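O braço na garagem, parte quatro: primeiro o simulador, depois os parafusos

Publicado em setembro, à noite, pelo autor do blog
Categoria: Oficina e automação caseira
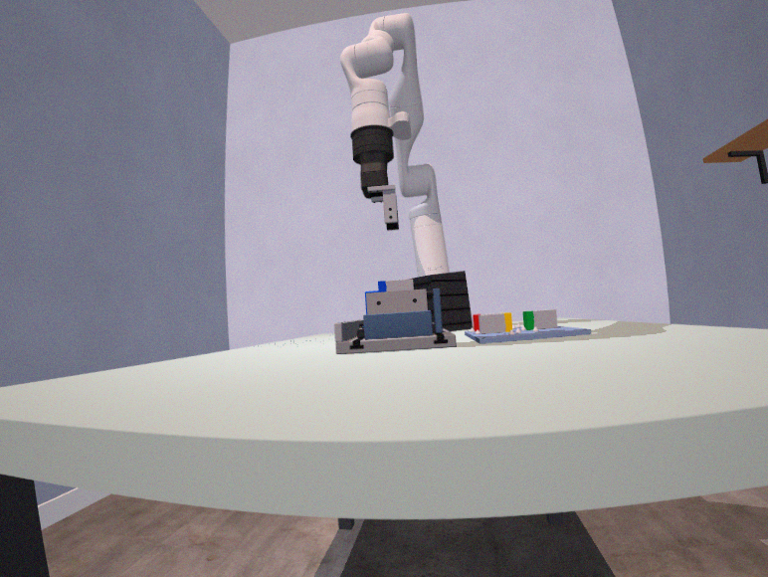 Quem acompanha o blog sabe que a bancada da garagem anda prometida desde o começo do ano, e que eu fui adiando por causa da chuva, do trabalho e também (confesso) de um certo medo de furar o tampo no lugar errado. Comprei aquela madeira com tanto carinho que fiquei semanas só passando a mão nela. Então resolvi montar tudo antes no computador, com calma, uma xícara de café de cada vez, e acabei gostando mais dessa fase do que imaginava! No modelo, a bandeja azul-clara ficou à direita da base preta do braço, com as cinco peças de pé em fila, e o suporte com o bloco azul foi para o outro lado. Passei duas noites inteiras mudando essa bandeja de lugar, um pouquinho para lá, um pouquinho para cá, até me dar por satisfeito.

O projeto continua com o nome de Plenska, que vem de um caderno antigo meu e não quer dizer nada. A ideia também é a mesma: o braço pega uma peça da bandeja, leva até o suporte, encaixa, volta e pega a seguinte. Dito assim parece coisa de uma tarde. Já gastei 34 noites nisso, anotadas a lápis na porta do armário, e ainda falta a parte em que a gente suja as mãos.

O que mais me ocupou este mês foi a garra. Eu queria que ela descesse sempre na vertical, porque as peças ficam em pé e qualquer esbarrão de lado derruba a vizinha. Na primeira versão do programa, a trajetória passava baixa demais e lá se ia a fila toda, como dominó. Subi a altura de passagem, diminuí a velocidade na descida e deixei rodar durante o jantar. Foram 660 ciclos, e em 92 deles alguma peça ainda caiu. Não é número de que a gente se gabe, mas na semana anterior era bem pior, e fui dormir contente.

Outra coisa que mudei foi o ponto de espera. Antes o braço ficava parado quase em cima do suporte, e eu sei que na vida real vou querer enfiar a mão ali para ajeitar alguma coisa. Agora ele espera mais alto. O motor de parada que encomendei da Gresach ainda não chegou; os trilhos da Clakismont chegaram, e são mais pesados do que eu pensava (minhas costas que o digam).

Para o próximo fim de mês quero passar as medidas para papelão, em tamanho real, e deitar o molde sobre o tampo com fita crepe. Se tudo couber, aí sim pego a furadeira. Também preciso decidir a altura da prateleira da garagem, que hoje está baixa e vai me atrapalhar quando o cotovelo do braço subir. Quem já passou por isso e tiver uma dica de fixação que não rache a madeira, escreva nos comentários, que eu leio todos, mesmo quando demoro a responder.

Leia também
Plenska, parte três: a fonte que esquentava
Plenska, parte dois: escolhendo a madeira do tampo
Organizando parafusos em potes de geleia
Minha morsa Priedītis, depois da reforma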